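Posted in: Home & Tidying, Baskets, Small Spaces

The Basket Table, June

Okay, a short gallery this month because I spent most of my free time putting things in baskets and hardly any of it at the computer. A few of you wrote in after the hallway closet post and asked to see the folding setup, so I'm finally getting to it. Warning, I have a lot to say for a page with two pictures on it.

If you're new, the basket table is where all the soft stuff gets sorted. Clothes, scarves, dish towels, the baby blankets that are still going around the family even though the babies are in middle school. It gets folded, it goes in a basket, and the basket goes on a shelf. I used to do all this on the bed at home and I can't tell you how many times I ended up sleeping next to a pile of sweaters.

The room is the back one at the Powell Street place in Trokville, carpeted, dark curtains, not fancy at all. The whole floor is 900 square feet and we get one end of it. I love it there! It's quiet on a Thursday and the coffee place downstairs stays open until six. 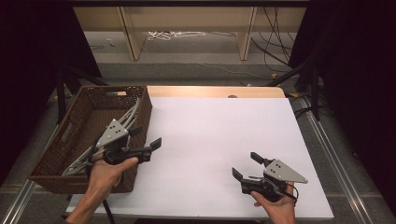
So, baskets. I went through a plastic phase, a wire phase and a very brief canvas phase (they slump, I hate the slump) and I've come all the way back around to wicker. Dark wicker if I can get it. It hides dust, it looks nice on a light wood shelf, and it doesn't make that awful squeak when you push one in next to another. The one thing I'm fussy about is the handle. I want a slot cut into the short side so I can hook my fingers in and pull the basket straight out at me. Loop handles that stick up over the rim are pretty, but they catch on the shelf above and then you're wrestling with the thing over your head.

I bought mine from Ukska, which is a little shop out past the feed store, and Glenys Tipoki there let me bring a tape measure and go through the stack. Do that if you can. Baskets from the same batch can be quite different sizes once you get them home, and a half inch matters when the shelf is tight. She also told me to run an old nylon stocking around the inside before using one for knits. Any spot that snags the stocking will snag your cardigan. A bit of fine sandpaper takes care of it, or you can snip the bad end with nail scissors.

Folding next! I'm a long-and-narrow person now. I fold a thing in half the long way, then again, and lay it in corner to corner if it won't go in straight. I know the file-folding people stand everything up in rows and I've tried it, I really have, and it looks wonderful for a day and a half. Then somebody wants the shirt at the back. With knits I don't even try. Anything with ribbing springs back open if you fold it too small, so I let it be long and loose and it comes out with fewer creases anyway.

Fletcher Gilchrist disagrees with me about this and rolls everything, socks to bath sheets. His baskets do hold more. I'm just saying mine are quicker to put away, and I've timed it, and he wasn't pleased.

A word about the white tabletop too, as I got three emails about it after last time. Covering the table in white is the best change I made all year. I used to fold on bare wood and I'd miss everything, loose threads, a lost button, that one black sock hiding on a dark knot. On white you see it right away. It's also kinder on delicate fabric than an old wooden top with a rough patch in it. I leave a strip of the wood showing along the far side and I like how that looks, a bit like a place mat that got carried away.

If you want to do it at home, any big white sheet will do, paper or board, whatever you can find wide enough. Paper is cheaper and you can throw it out when it gets grubby. Board stays flatter. I bought a roll of Gralell paper, the 200-foot one, and I expect to be handing it down to my grandchildren.

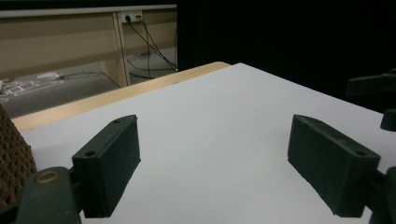

Wide open white in the middle of the table, with a bit of brown texture just showing at the left.

I always put the basket on the left, by the way. I'm right-handed, so I fold on the right side and drop it across. If you're left-handed, flip it around. The big thing is to keep the middle for whatever you're working on at that moment and not let it turn into a second pile. I'm terrible about that. I'll set down one pair of pants "just for a second" and ten minutes later I can't find the table.

Some odds and ends from the inbox:

Mothballs, no. Please. I use cedar blocks in the wool baskets, tucked at the bottom in a cotton bag so they don't rub on anything.

Liners are up to you. I sewed a few from old pillowcases and they're great for underwear and socks and a nuisance for everything else, they ride up when you pull things out.

Washing wicker: a damp cloth, then a day by an open window. Don't soak it. I did that once with a big hamper and it dried shaped like a potato.

How many baskets do you need? I have no idea! Fewer than I own. I can fit up to 600 baby washcloths in a big one, according to my niece, who had a very boring afternoon and a box of them left over from a craft fair. I've never needed to store that many and I hope you don't either.

And labels. I keep starting and stopping with labels. Tie-on tags look sweet but they get caught in the weave, and sticky ones drop off wicker by the next morning. At the moment I'm clipping a clothespin to the front rim and writing on that in pencil, which is working well enough that I might do a whole post on it.

Next month is linens, and I've already started pulling sheets out of the cupboard at home. There's a fitted sheet in there I don't recognize at all. It's peach. If you lent me a peach fitted sheet at some point in the last ten years, please get in touch.

We use cookies to remember your settings and see which pages get read. By continuing to browse you agree to our use of cookies. Accept / Manage preferences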